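Home Archive Threads Search Subscribe
2 min read

Re: Curbridge hall, crossword mornings again?

> Is anybody still keen on the crossword mornings? We had 11 at the last one
> and the hall is ours from February if we want it. I'd like to
> keep it pencil only, but a few people grumbled.

Count me in, and put me down firmly on the pencil side! I've done the Bestell cryptic every morning for years and I still can't be trusted with a pen – the minute I ink something in, the crossing clue tells me I'm a goose.

I do keep a pen handy for the scribbling (anagrams go in a circle, always have), but the grid itself is graphite only. My favourite colour for a pencil is plain old yellow, and I won't hear a word against it.

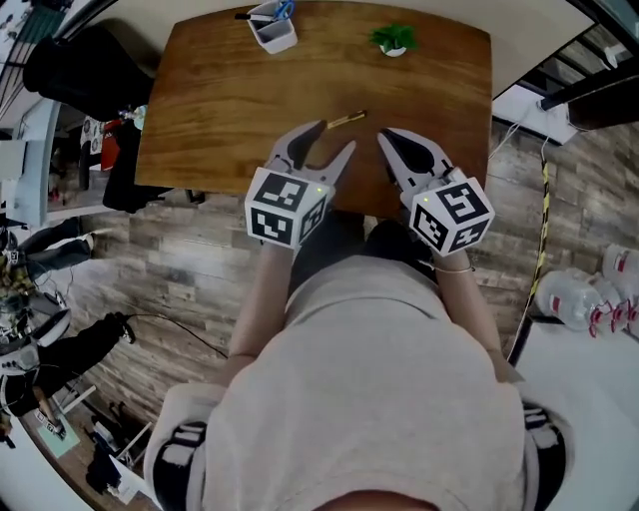 Yellow pencil on the table, pen and scissors in the organiser.

On format, I reckon the 60 minutes we had last time was too long for the quick and too short for the cryptic. Could we do the quick together over a cuppa, then split up? The Drollell books have 50 puzzles each and the early ones are pretty gentle, so a beginner wouldn't be scared off. I've got two spare copies I can bring along (one has the first few pages filled in, sorry, mostly wrong).

Also, someone asked me this after the last morning and I said I'd put it on the list:

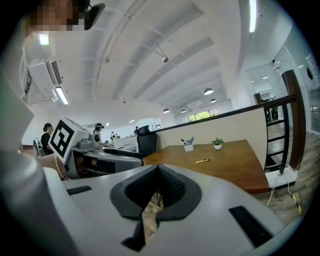 Is it cheating to look a word up in the dictionary?
Only if you've agreed beforehand to go without one, and for cryptics I'd let everyone use it.

I can bring biscuits, and the Boonyarit jigsaw too if anyone wants a go – 500 pieces, mostly sky.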